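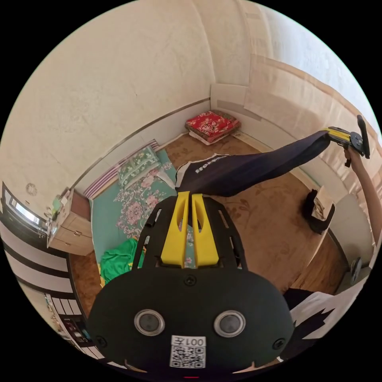

I have never trusted the case for folding T-shirts. It was put to me again in September, by way of a leaflet from Grondeck, who sell storage boxes and would naturally like me to own clothes shaped like bricks. Fold in thirds, they say, stand each shirt on its edge, and the morning will run more smoothly. Will it? I own eight T-shirts. I can find the one I want in the dark.

The folders never count the time. Suppose a shirt takes 39 seconds if you do it properly, smoothing as you go, and then suppose you have a family's worth of them on the bed at nine in the evening. You need the bed, too. Everything on it has to be dealt with before anyone can lie down, and I suspect that is the only reason half of it gets folded at all.

Then there is the matter of the print. A navy shirt with big white letters across the chest is a stiff thing to fold neatly, and the usual advice is to bring the hem up towards the neck, which puts a crease straight through the lettering. The Gruvo method has you turn the sleeves in first. I tried it for a month. My sleeves had creases where they had never had them before, and the drawer was a mess again by the second week. 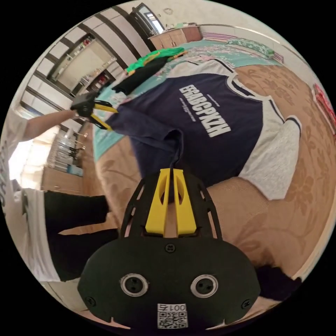 Retamal wrote in to say that I have the wrong end of it, and that a folded shirt takes up half the room of a flung one, which matters when five people share a chest of drawers. I'll grant the space. I won't grant the calm mind that is supposed to come with it. Shirts for work, fine, fold those or hang them. The ones you sleep in can go in the drawer any way they land, and mine will be going in that way tonight.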